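Moving Into One Room in Dristesville

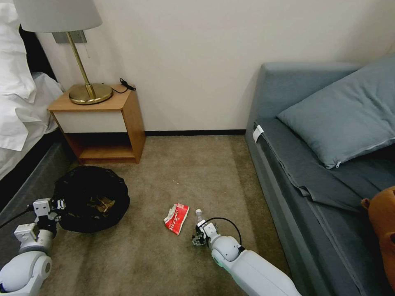 By Njoroge Mwakyusa
Filed under: Home, Money
May

I gave up the two-bedroom at the end of the winter and took a single furnished room on the east side of Dristesville. The rent is lower and the walk to work is 20 minutes. People keep asking how it's going, so I'm writing it down once.

The hardest part was the books. I had 97 of them when I packed, and I know because I wrote a list for the used bookstore. They took most of the novels and none of the textbooks. I kept 27. The rest of the textbooks went to the library sale, except for a chemistry one that had gotten damp and went in the trash.

Kitchen things were easier. I cook the same four or five meals, and for those I need one pot, one frying pan, a knife and a cutting board. I did keep the big Demirtaş teapot even though it takes up half a shelf. I drink a lot of tea and I didn't want to shop for another one.

Clothes I did badly. I got rid of too many sweaters in a warm week and then it turned cold again. I bought one back from the same thrift store I had donated to. It cost more than I would have guessed.

The furniture I sold through Zosent, the local listings board. The table went the first evening. The desk took three weeks, and I had to drop the price twice. If you're selling a desk, measure it before you list it and put the measurements in the first line. Every single person who wrote to me asked for them. A couple of people said they were coming and never showed up, so after that I stopped holding things.

Living in one room means noise matters more. I can hear the downstairs door and the pipes. I moved my phone calls to the porch, and I go to Oma for an hour most mornings before work. They open at 6:30 and the coffee is fine. The back table has an outlet.

Laundry is in the basement with 2 machines for the whole building. Evenings are hopeless. Early afternoon on my day off works, and I bring my own soap down in a jar so I'm not hauling the big jug up and down the stairs.

I'm saving the difference in rent into a separate account and I'll look at it again in the fall. My lease is month to month until then. Next post will be on the bike, which needs a new chain and probably a rear tire.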